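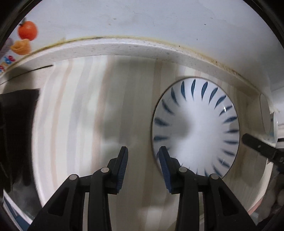 Sarantis (software)

Sarantis is a software package for turning recordings made with hand-held grippers into training data for robot arms. It was first written by Zuleica Mendonça at Sturley, and later versions have been maintained by Bromon. The current release is dated November 29, 2022.

Overview

The package takes video from a camera fixed to the gripper and works out the path of the tool through the room. It then measures the opening between the two fingers in every image and joins both results into a single list of positions. A control program can learn from this list without any robot having been present at the recording.

Finger tracking

The fingers show up large at the bottom of the picture, and their black links and blue ridged pads are usually easy to tell apart from pale surroundings such as a wooden cabinet wall. Version 17 added a check for cases where a pad overlaps an object, such as a plate standing on its edge. Dark items near the side of the view can still be mistaken for a finger link.

Camera path

Position is estimated from small fixed details in the background. Plain surfaces give few of these, while wood grain, specks and shelf edges give more. The dark corners left by the round lens view are masked out before matching. If fewer than 45 matched points remain, the recording is split at that moment and the parts are handled separately.

Planning

A separate module, Brotus, tests whether a given arm could follow the recorded path. Paths that would bring the arm into a shelf or pass beyond its reach are marked and left out of training. The test set supplied with the package holds 386 recordings, of which 23 are marked in this way for the default arm.

See also

Camera calibration
Imitation learning
Motion planning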